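### 4.2 Squaring up the bench

Most of our trouble in February came down to one dull question: where is the arm, really? The Skirnance build lives in a shared workshop, the bench gets bumped by whoever is using the bandsaw, and every bump used to cost us an evening. We tried printed markers first (they curled), then pencil lines, which the wrist camera could hardly pick out. Bijan Shirazi finally walked over with a roll of blue painter's tape and put down a cross, and I'm a little embarrassed by how well that has served us.

The routine is simple. We drive the arm to a stored pose above the cross, grab one picture from the wrist camera, and fit a straight line to each strip. The point where the lines meet gives us the shift of the base, and their tilt gives us the twist. Figure 4 is a typical input — two strips on flat gray, meeting close to a right angle, both a bit off level. We don't need the tape to be laid perfectly, only to stay put between one check and the next.

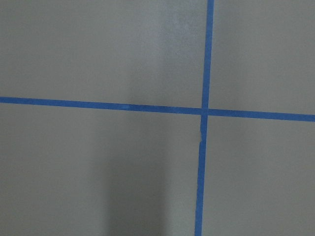

**Figure 4.** Wrist camera view of the tape cross. Note the jagged left edge of the vertical strip just under the crossing, and the brighter, speckled patch of surface toward the top.

### 4.3 What the line fit has to put up with

Torn tape was my first worry! A notch like the one in Figure 4 pulls the edge inward for a short stretch, and our early fit (plain least squares on every edge pixel) happily leaned toward it. We now throw out edge points that sit too far from the first guess and fit again, for 2 passes in all. Light is the other pest. The soft dark band left of the lower strip fooled our old brightness threshold, so we switched to picking tape by hue, and the shadows mostly stopped mattering.

We ran the check 107 times over the build. It gave up on 5 of those, and in each case I went back to the older Boersma routine and jogged the arm by hand — slow, but it gets you there.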